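Rosedgate Institute Opens Collection of Simulated Handling Tasks to Outside Operators

The Rosedgate Institute of Applied Automation will open its simulated handling program to operators from outside the institute in February. Participants will guide a virtual robot arm through short tabletop tasks, and the recordings of their work will be used to train a learning system known as Rao.

The program, which carries the internal name Girkport, began as a small effort within the institute's motion laboratory. It now holds 1072 accepted recordings, produced by 13 operators. Each recording covers a single attempt at a single task and stores the position of every joint, the opening of the gripper and the rendered view from a fixed point in front of the table.

"We have reached the point where the number of recordings matters less than the number of different people who made them," said Maëlys Mallet, who directs the program. "Two trained operators from the same office will approach a block in nearly the same way. A system that learns only from them will learn their habits along with the task."

Tasks in the first collection involve plain colored cubes on a tabletop. An operator receives a written instruction, such as an order to bring one cube next to another or to lift a cube of a stated color, and carries it out with a handheld controller. Starting positions are drawn anew for each attempt. Operators are asked to work at a natural pace and may discard an attempt before submitting it.

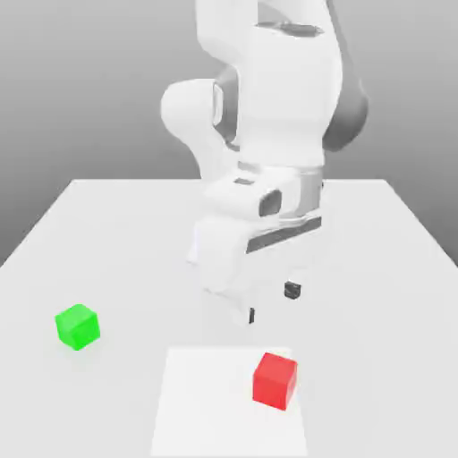 A simulated arm above a green cube and a red cube in the Girkport tabletop environment.

Work in simulation allows the institute to collect recordings without reserving laboratory equipment. An operator may sign in from any of the workstations on the second floor, and the environment resets as soon as an attempt is submitted or discarded. The physical cells at Rosedgate remain assigned to evaluation, where trained versions of Rao are tested on real hardware under the supervision of laboratory staff.

Submitted attempts pass through two checks. The first is automatic and rejects recordings with missing data, joint limits exceeded or cubes that have left the table. The second is carried out by a reviewer, who watches the attempt against its written instruction. Thibault Baudry, who leads the review group, reported that 211 attempts have been set aside at this second stage. The most common cause was a mismatch between the instruction and the cube the operator chose to move. Attempts with a missed grasp followed by a successful one are kept and labeled as such.

"A recovery is useful to us," Baudry said. "If every example goes smoothly from the first motion to the last, the system has nothing to draw on when its own grasp slips. We ask operators to leave those attempts in, and some of them are still reluctant to do it."

The outside collection will be run with Caruvby, a regional training center for machine operators and maintenance technicians. Caruvby will provide a room with workstations and will schedule sessions in the evening, after its regular classes have ended. The institute expects to admit around 81 participants in the first group. No background in robotics is required. All participants will complete an introductory session on the controller and the review rules before their recordings are counted toward the collection.

Participants will be paid for time spent in session. Payment does not depend on the number of attempts accepted, a condition set by the program's advisory board following comments from Lucienne Carré, head of adult instruction at Caruvby. In a letter to the board, Carré wrote that payment by the attempt would encourage haste and would place older students at a disadvantage.

Recordings will carry an operator number and no personal details. The list matching numbers to names will be held by the institute's records office, and participants may ask for their recordings to be withdrawn at any time before a training run begins. Once a version of Rao has been trained, withdrawn recordings will be left out of later versions.

A second set of tasks is in preparation. According to Dorian Le Goff, who maintains the simulation software, it will introduce stacking, partly hidden objects and instructions that refer to position as well as color. Le Goff said the lighting and the color of the tabletop will also be varied between attempts, so that the system does not come to depend on a single appearance of the workspace.

Applications for the first group may be made in person at the Caruvby front desk or through the institute's outreach office. Questions about eligibility should be directed to Quentin Millet, program coordinator. Applicants will be notified of their session times by mail.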